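4. First-time setup — Trerno drip coffee maker

Do this before the first real pot. Takes 20 minutes, most of it waiting. Have a mug handy, and a jug for the rinse water.

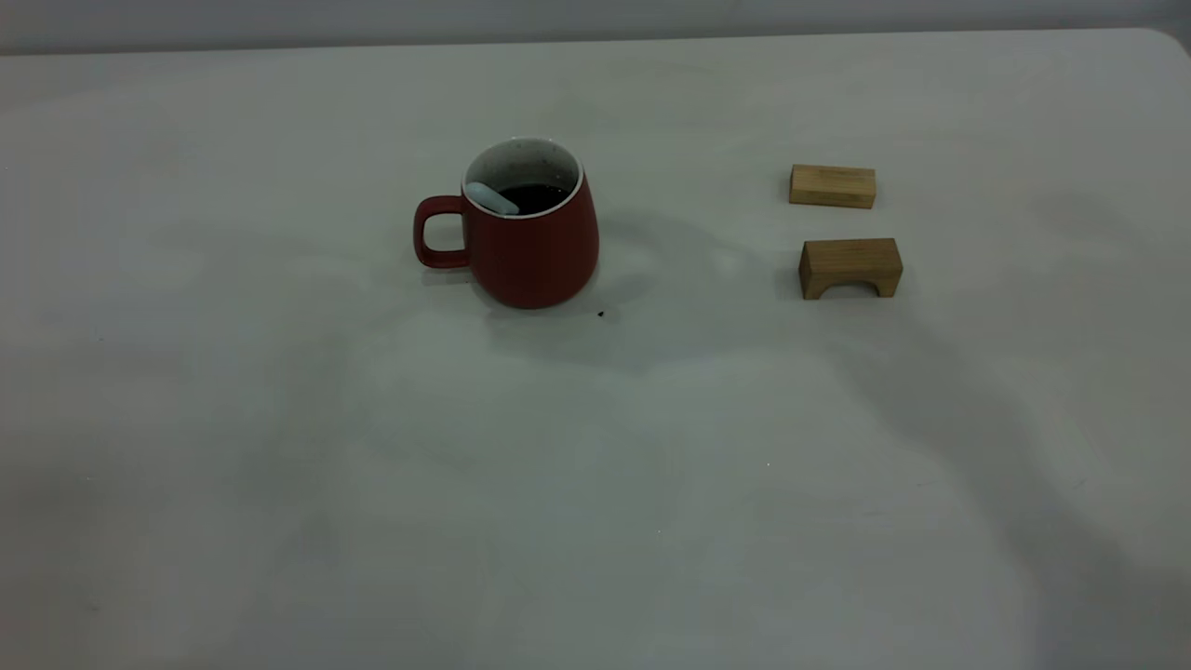
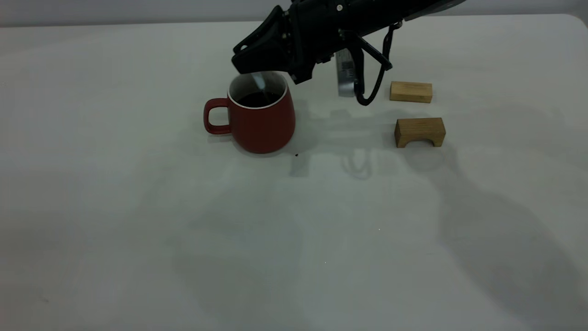
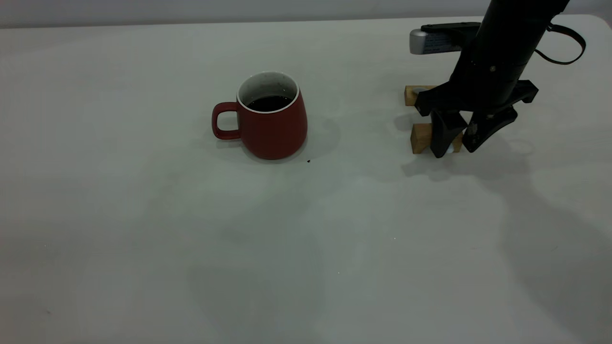
Red mug on a pale tabletop, all three views.

4.1 Rinse cycle

1. Take out the packing card under the filter basket. Easy to miss.
2. Fill tank to the MAX line. Cold water only.
3. No coffee, no paper filter. Close lid till it clicks.
4. Press and hold BREW until the light blinks. Let the whole tank run thru.
5. Empty the jug. Repeat once.

Note: a faint plastic smell on the first run is normal. Still there after the second — run a third.

CAUTION: Steam vents at the back. Keep 9 inches clear of walls and curtians.

4.2 First cup

1. Paper filter in, seam folded.
2. Two level scoops, medium grind. Fine grind clogs the Radetti basket.
3. Fill to the single cup mark (200 ml).
4. Mug under the spout, center it. Press BREW once.
5. Wait for the beep before you pull the mug. Drips for a few seconds after.

CAUTION: Do not open lid while brewing.

Light stays red? Tank not seated. Lift out, push down hard, try again. Still red — see section 7, error 43.

Descaling: section 6. Hard water, do it every month.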